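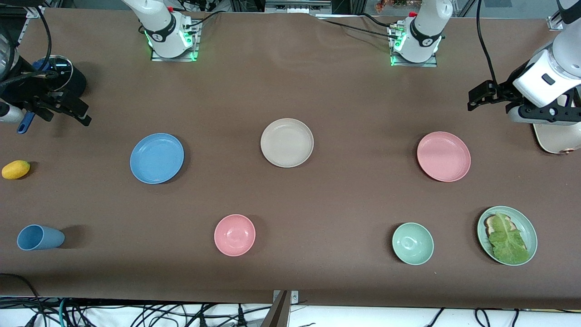
Tableware, a blue cup and a yellow fruit on a brown tabletop.

Varnadero has cut prices on its Cadwaladr gift range until 3 August 2024. The reduction is 35 per cent on 182 items, including boxed mugs, serving sets and engraved trays. Orders above £88 qualify for free delivery within the UK. Engraving adds three working days and cannot be combined with gift vouchers. Emrys Bowen, who manages the range, said stock was held at the Ustville warehouse. Vouchers issued before May remain valid on unengraved items.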